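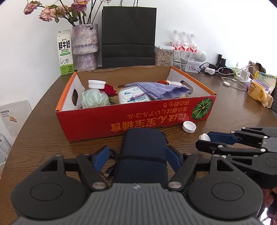
Do people look up an illness more often after a celebrity says they have it?
In our numbers they did, for 16 days, and then interest slid back to nearly where it started.

That was the question Adhiambo Muli and I (Faith Nyamweya) picked for our media and health project, and we had such a good time with it! Our case was the singer Baláž, who told fans in a long post that a thyroid condition had forced a break from the Trarkis tour. We wanted to know what readers did with that news once the first shock wore off.

We collected public comments from the Bredley entertainment forum, starting on Feb 2, 2024, the day of the post. We ended up with 2384 comments and threw out 622 that were spam or repeats, which left 1762 to read. Adhiambo took the odd-numbered pages and I took the even ones, then we swapped a batch to see if we agreed. Mostly we did, except on jokes (jokes are so hard to sort!). 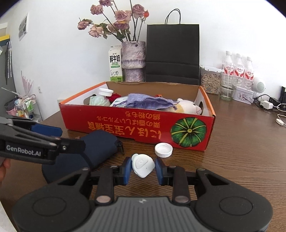

The biggest group was plain get-well messages, and after that came worries about ticket refunds. What got us excited was a smaller pile: 132 comments where people wrote about their own diagnosis, or a parent's, often in several paragraphs. Strangers answered them kindly and asked good questions about symptoms and blood tests.

For the search side we used Femomstead, the trend tool our class has access to. It only gives a relative score, so we can say interest rose but can't say how many people were searching. We also can't tell who went on to see a doctor.

If we did it over, we would write our sorting rules before reading anything. We changed ours twice and had to go back to page one both times. Adhiambo wants to try an athlete's announcement next and I'm already looking for a forum.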